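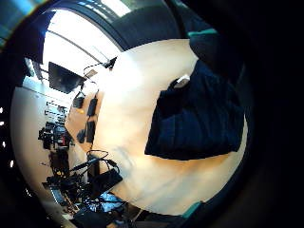

Tistero Clothing Exchange: Frequently Asked Questions

Search this site Enter keyword Go

3 Feb 2023
By the Exchange Office

What is the Clothing Exchange?
The Tistero Clothing Exchange accepts used clothing in good condition and makes it available to residents at no charge. It operates from the ground floor of the Higuchi Building. Some 2530 garments were given out last year, most of them coats, sweaters and children's wear.

Who may take clothing?
Any resident of Tistero or Grundier may take clothing. Proof of income is not required. Visitors are asked to give a name and ZIP code at the desk on their first visit. This information is kept for annual reporting and is not shared with other agencies.

What items are accepted?
The Exchange accepts outerwear, sweaters, shirts, pants, skirts, dresses, scarves, hats and gloves in all sizes. Shoes are accepted in pairs only. Underwear, swimwear, and uniforms bearing a current employer's name cannot be taken.

How should donations be prepared?
Items must be washed and fully dry when they are handed in. Zippers and buttons should be closed, pockets emptied, and garments folded. Hangers should be kept at home. Donors who wish to note a missing button or a small tear may pin a slip of paper to the item.

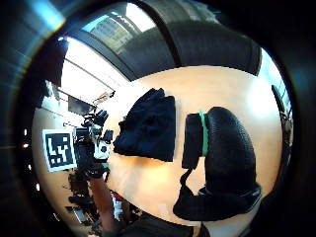 A dark navy garment, folded.

Does the Exchange accept items that need repair?
Yes, within limits. Loose hems, missing buttons and open seams can be mended by the Bendik Sewing Circle, which meets at the Exchange twice a month. Items with broken main zippers, heavy stains or moth damage are sent for textile recycling.

Is there a limit on how much a household may take?
Each person may take two coats per season. There is no fixed limit on other clothing, although staff may ask visitors to leave a fair selection when supplies are low. The coat limit was set in December after sizes for older children ran out.

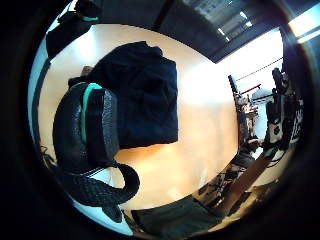 Visitors who need more than the limit allows, for example after a fire or a sudden move, should speak to the desk. A caseworker's letter is helpful but is not required. Requests of this kind are normally settled during the same visit.

May items be returned or traded in?
Clothing that does not fit may be brought back at any time in clean condition. It is treated as an ordinary donation, and a coat returned in this way does not count toward the seasonal limit.

Are donation receipts available?
A signed receipt is available on request. The Exchange does not assign a dollar value to donated goods; donors should consult a tax adviser on that point. Requests for a replacement receipt may be mailed to P.O. Box 1039, Tistero, and should include the date of the donation.

Can clothing be set aside by telephone?
No. All items are offered in person.
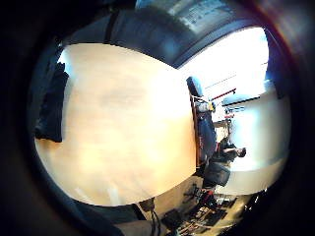

Comments (2)

Junpei Fukuda
Does the coat limit cover raincoats and light jackets as well, or only winter coats? I was told one thing at the desk and my sister was told another.

Guest
Please consider later hours. Those of us coming in from Grundier on the bus can't get there before closing.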